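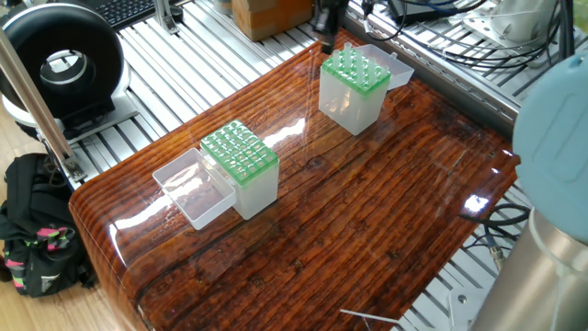 What do you all do with pipette tip boxes once they run empty?
Refill the racks from bulk bags and keep the boxes until a hinge or clasp breaks.

lsurdu
We buy bags of 2,000 and refill by hand. It's slow, but the boxes last.

bianca_c
I gave up on that. Boxes go in recycling after five refills – the lids stop closing flat. 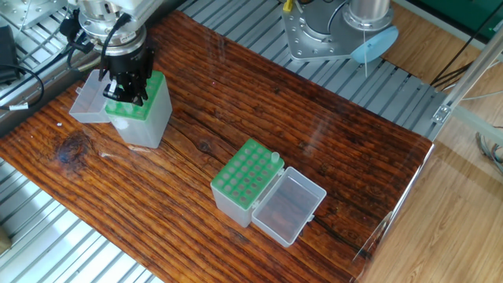
Two tip boxes with green racks, lids open.

kensalazar
Five seems low. Ours at Clillgate are still fine. Do you autoclave with the lid latched?

bianca_c
Yes, latched.

kensalazar
Try leaving it open a crack. And combine partial racks before you open a new bag.

lsurdu
I wouldn't combine if one has been sitting open. Those go in the non-sterile drawer here.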